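# Chapter 3: Visitor Attractions and the Destination

When people choose where to spend a short break, they seldom start with a hotel. They start with something to see or do. A castle, a harbor, a market, or a well-known garden gives the trip its purpose, and the room and the meals are arranged later. This chapter looks at how attractions work, who pays for them, and how they shape the places around them.

After reading the chapter you should be able to define a primary attraction, read a basic visitor flow chart, and explain why opening hours matter as much as ticket prices. 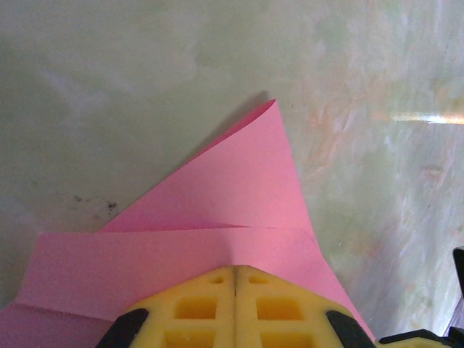

Printed material is still the first thing many visitors handle when they arrive in a town. The free map, the leaflet rack at the station, and the folded program at the museum desk all steer people toward certain sites and away from others. Color does a good deal of the work. A sheet of bright pink paper, with one part folded up into a tall point as on this page, stands out on a pale green surface, and a leaflet printed on similar stock has the same advantage on a crowded counter. What the leaflet says comes second. We return to wording in Section 3.4.

## 3.1 Primary and secondary attractions

A **primary attraction** is the main reason for a visit. A **secondary attraction** is something people stop at along the way or add once they are there. The same site can be both. For a family driving to Wistdale for the weekend, the old lead mine is primary. For walkers crossing the valley from Sutherland, it is a place to get out of the rain.

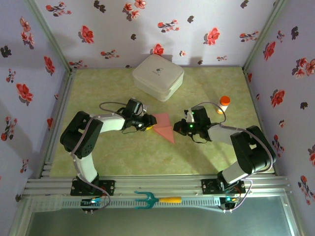 The difference affects planning. Primary attractions need parking, toilets, and enough staff for a full day. Secondary attractions depend more on signs and on being close to the route. Anselmo Tejada's survey of Ploltley, carried out in April, recorded 404 visitors at the ferry landing over one weekend. Of these, 41 had come to see the lighthouse. Most of the others learned it was open only after they got off the boat – and many went up.

## 3.2 The length of the visit

Dwell time is the time a visitor spends at a site. It is usually measured from entry to exit, including the café and the shop. 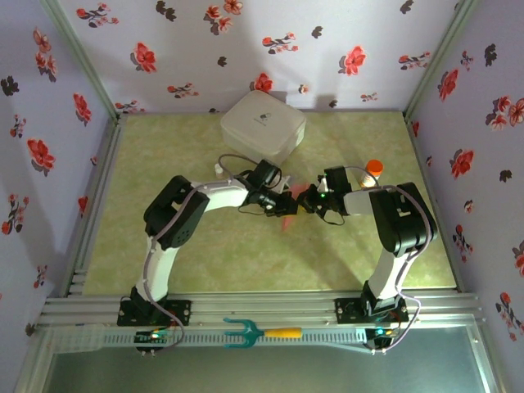

A longer dwell time tends to raise spending, but it also fills the car park and slows the line at the gate. Maximiliano Salcedo, who managed the walled town of Batow as a single ticketed site, set the walking route at 2 hours and placed the tea garden near its end. Case Study 3A gives his route plan and the changes he made after the first season.

**Key terms:** primary attraction, secondary attraction, dwell time, visitor flow, gateway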